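4.2 Clearing up after people

Tidying a table is where household robots start to look really promising, and also where they still come unstuck. A rigid mug keeps its shape from one try to the next. A crushed bottle does not, and a clear one gives the camera very little to go on. Paper cups have their own problem: grip too hard and the wall folds.

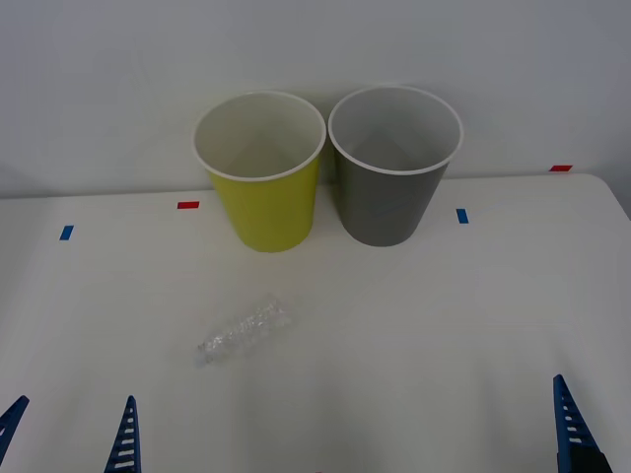 Figure 3. Two paper cups and a crumpled clear plastic bottle on a white tabletop, with colored tape markers.

We trained the Rastex policy on 3,000 demonstrations collected at Lornstead, then repeated the training with only 1,000. The smaller set held up far better on cups than we had dared to hope – a very exciting result for anyone short on data. Bottles were harder in both cases, and most failures came at the first grasp. Lamisi Dogbe and Mỹ Lò scored every trial separately.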